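Count the wait from the referral

Sem Postma
Saturday, September 7, 2024

The published waiting time for elective surgery starts on the day a surgeon adds the patient to the list. Time spent waiting to see that surgeon is left out. A patient referred by a family doctor in Yeo may spend longer in the uncounted part than in the counted part, and the regional report will still show the case as treated on time.

The clock should start when the referral is received. The date is already recorded, because the booking office stamps it for billing. Linking it to the operation date needs one extra field and a rule for referrals that are redirected. I would keep the original date in every case, including when a patient is moved from Ludden to Karnau at the hospital's request.

The usual objection is that many referrals never lead to an operation. That is correct, and it is a reason to publish 2 figures: referral to first appointment for everyone, and referral to operation for those who have one. Neither requires a guess about who will need surgery.

A second objection concerns small centres. Brarnberg handles up to 500 elective cases a year, and a single surgeon's leave can shift its median by weeks. Reporting on a rolling 3-year basis would steady the number, but it would also hide a decline until well after patients had noticed it. Quarterly medians with the number of cases printed beside them are easier to read and harder to misuse.

Medians alone are not enough. The longest waits sit in the tail, and the current report drops anyone whose operation was postponed for "patient reasons." That label covers a broken ankle, a missed bus and a harvest. Those patients should stay in the count, with the postponed days shown in a separate column.

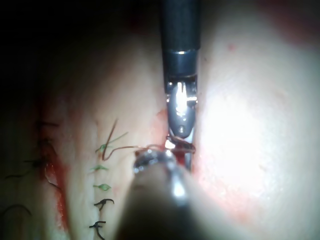
Further reading

Definitions used in the regional report, page 32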